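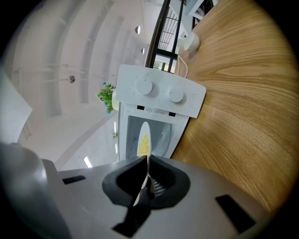

혼자 살면서 밥을 매번 새로 짓는 건 그만뒀다. 일요일이든 평일이든 시간이 나면 한 번에 많이 해서 한 끼씩 나눠 얼린다. 이렇게 한 지 2년 됐다.

2023.05.03

얼릴 때는 뜨거운 상태에서 바로 용기에 담고 뚜껑을 덮는다. 식혀서 담으면 데웠을 때 푸석하다. 한 끼 분량은 207그램으로 맞춘다. 처음에는 눈대중으로 담았는데 어떤 날은 모자라고 어떤 날은 남아서 저울을 샀다. 저울은 플림리라는 동네 그릇 가게에서 세일할 때 집어 왔고, 버튼이 좀 뻑뻑한 것 말고는 불만이 없다.

볶음밥은 따로 얼린다. 기름이 들어가서 그런지 납작하게 펴서 얼리는 쪽이 훨씬 고르게 데워졌다. 지퍼백에 넣고 손바닥으로 눌러서 세워 둔다. 파는 얼리면 물러져서 나중에 넣고, 당근은 잘게 썰면 괜찮다. 감자는 두 번 해 봤는데 두 번 다 식감이 별로라 이제 안 넣는다.

용기는 알바에서 나온 작은 것과 예전에 쓰던 반찬통을 섞어 쓴다. 뚜껑이 서로 안 맞아서 설거지하고 나면 짝 찾는 게 일이다. 7월 이사 때 반찬통은 정리할 생각이다. 새 집 냉동실이 지금보다 작아서 어차피 다 못 들어간다.

국도 얼려 볼까 했는데 자리를 너무 차지한다. 미역국만 한 번 해 봤고 맛은 그대로였다. 다음에는 카레를 얼려 볼 예정이다. 감자는 빼고.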